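Home Projects Workshop Log Members Contact

Two-Arm Fruit Sorting: Project Report
Norbert Pešek, Purkstead shared workshop
14 shares 3 comments

1. Purpose

The goal of my project was to get two robot arms to put loose fruit into a tray without a person steering them. I wanted to do the building in the workshop at Purkstead and the programming at home, so a large part of the work was done in simulation. This report covers the simulated table, the control program and the test runs. The wooden bench for the real arms is only partly built and gets a short section near the end.

2. Setup

The simulated table has a plain brown top with metal posts at the edges. I kept the top one flat color after an early version with wood grain confused the fruit detector. The tray is black for a similar reason. It is easy to separate from the table and from any fruit I used.

The control program is called Traris. It runs on my desktop computer at home, and a second copy runs on the old machine in the workshop. Both read the same settings file. I lost most of a Saturday to a version of that file in which the tray height was in inches and everything else was in millimeters.

3. How a run works

At the start of a run the program places the fruit at random spots on the table. Each piece is given to the arm with the shorter reach. The other arm goes to the tray. In the first version it simply stayed parked, but then the tray slid when a piece was dropped near the rim. In the current version the right arm goes to a corner of the tray and the left arm does the picking if the fruit is on its side. If the fruit is on the other side the jobs swap.

The grip is slow on purpose. The fingers come down over the fruit, stop, and close in 40 small steps. The program checks the force after each step and stops closing when it passes the limit.

4. Tests

I did 108 runs with the final settings. A run counted as good only if all the fruit ended up in the tray and the tray had not moved off its mark. 64 runs were good. Most of the bad runs failed in one of two ways: the fingers came down off center and pushed the fruit away, or the arms waited for each other and the run timed out.

Small green fruit gave more trouble than orange fruit. When it sat far back on the table, the wrist had to fold under the forearm and the planner often gave up. Moving the arm bases would help, but I did not have time to repeat all the runs with a new layout.

The log for the full set has 2,118 lines. It is on the workshop drive in the folder named Hinojosa, together with the settings file.

5. The real bench

The top and legs are cut and glued. The wood came from Bitwood as offcuts. One leg is short and needs a shim. The mounting holes are marked but not drilled, and I want to settle where the bases go first.

6. What is left

The waiting problem should be fixed before anything else. I plan to give one arm priority and make the other back up. After that I will move both bases forward in the simulation, repeat the tests, and drill the bench to match.

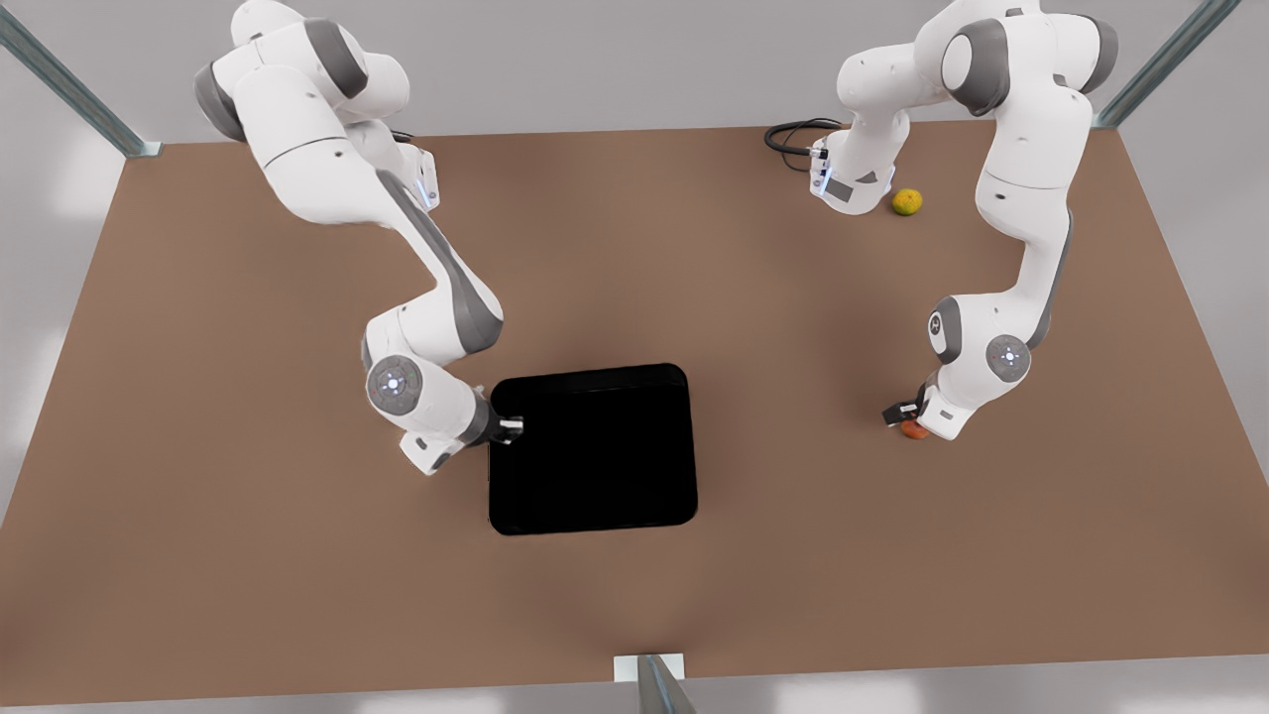 Fig. 1. Simulated table in Traris, right arm at the tray corner and left arm over the orange fruit.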